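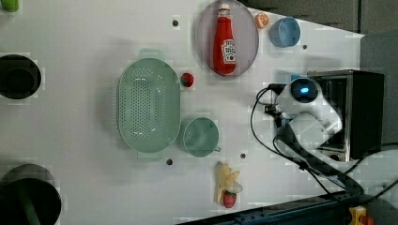 Viorica wanted to know who would be blamed when it dropped something. She said it loudly from the back, with her coat still on, and Neville Lightfoot wrote it down on his pad as if it were a delivery address.

"It'll go in the log," he said.

"Whose log?"

"The arm's log."

"So the arm gets blamed," Viorica said. "Good. Thirteen years I've been waiting for a colleague like that."

A few people laughed. Jasmina Georgiou didn't, because she was on the packing bench nearest the arm and had already been told that her job would be called something else from now on. She was to be a line minder. The money was the same. She had asked twice, and then asked for it in writing, and the letter was in her locker under her spare shoes.

Codbridge packed play kitchens for nurseries. A set came down the bench in pieces, was checked against a card and went into a box. On a good shift the six of them got through 500 boxes. Jasmina could do the check without looking at the card, and she could talk while she did it, mostly to Marin Vlachou, who stood opposite and was saving for a van.

By March the bench had been cut in two. Marin went to the loading bay, where the van money came quicker but there was no one to talk to. Jasmina stayed with the arm. The others called it Stan, after a supervisor who had retired and was not missed. She didn't call it anything.

Her work now was to lay the pieces out, watch, and press a key if it took hold of the wrong thing. For the first week she pressed the key a great deal. Neville came by with his pad and said this was very useful. In the second week she pressed it less, and he came by less.

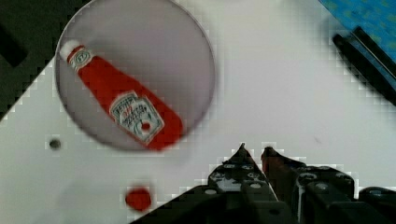
She found that her hands were the trouble. They wanted to go out and finish the job. Twice she caught herself reaching over the yellow line, and after that she took to holding a mug of tea through the slow parts, though drinks weren't allowed on the floor.

"You look like you're at a bus stop," Viorica said, going past with a trolley.

"I feel like it."

"Is it any good?"

Jasmina thought about it. "It's careful," she said. "It doesn't know what anything's for."

At the end of the month Neville asked her to write down how she told a good set from a bad one, so that it could be passed on to the Noltmont site. He gave her a form with 80 lines on it. She sat in the canteen after her shift and filled in nine, and then she went out to the bay, where Marin was sweeping.

"How did we know when a lid was going to split?" she said.

He leant on the broom. "You used to tap it."

"I know I tapped it. What was I listening for?"

He didn't know either. He fetched a lid from the returns cage and they stood under the light, passing it back and forth, tapping it – first her, then him – until the late shift started coming in through the side door.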